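Kitchen Automation Working Group
Minutes, Equipment and Budget Meeting
December 8, 2022

Present: Aminu Haruna (chair), Dae-han Do (purchasing, also minutes), four from the lab, two from finance by phone, one of whom stayed.
Apologies: the other one from finance, retroactively.

1. Minutes of the last meeting
Approved with one correction. Aminu did not "beg" for a second torque sensor. He asked for it several times.

2. Where the money stands
There is 3,000 left in the equipment line for this year. It has to be committed before the books close or it goes back upstairs, where it is said to be very happy. Finance confirmed that "committed" means a signed order with a number on it, and that an email saying "we're definitely going to buy this" doesn't count. Dae-han asked that the second half of that sentence be minuted.

3. Gripper fingers
The current fingers are wearing at the tips. Two quotes came in:
Hulgate: 268 a pair, in stock, ships when paid.
Kolář: cheaper by 25, made to order, delivery in February if all goes well.
Discussion went on longer than a difference of 25 deserves. The lab wants the Hulgate pair now and was willing to say so in several different ways. Agreed: two pairs from Hulgate. Kolář to be thanked and kept on the list.

4. Household items for the task set
Dae-han circulated the list of kitchen goods the lab wants to buy. Finance asked why a robotics budget has groceries in it. Aminu explained that a kitchen task needs kitchen things, and that paper towels get used up whether a person or an arm is pulling on them. Finance accepted this for paper towels and reserved its position on everything else. Agreed: household goods get their own line from now on, with receipts. Receipts means the paper ones, in the envelope — the envelope is on Dae-han's desk and has been there since summer, in excellent condition.

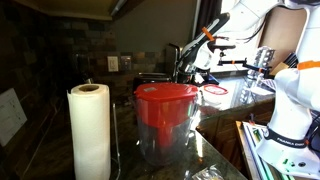

Should spare parts for the arms come out of the same line as the household goods?
They stay separate: spares go under maintenance, which finance reviews quarterly, and household goods go under consumables, which the lab can spend without asking first.

5. Service contract
Turel has offered a yearly plan for 2,000, covering inspection, calibration and phone support. Against: it would eat most of what is left, and the last time we called phone support we were advised to restart everything. For: we restarted everything and it worked. Aminu would like to see what "inspection" includes before anyone signs. Dae-han will ask Turel for the long version of the contract and will read it, including the back. Decision held over, with the understanding that holding things over is how we got to December with money left.

6. Planning for next year
Urnus has a mobile base that the lab would like very much. No price was given. The sales page says "contact us," and the room agreed on what that usually means. Before anyone contacts them, the lab will write one page on what the base would do that the fixed arms can't. One page was stressed. The last proposal had appendices.

7. Any other business
The label printer is out of tape again. Not an equipment matter, ruled the chair, and then ordered some.

Actions
Dae-han: Hulgate order, signed and numbered, this week. Long contract from Turel.
Aminu: new consumables line set up with finance.
Lab: one page on the mobile base. Receipts in the envelope.

Next meeting in February, same room, if we can get it.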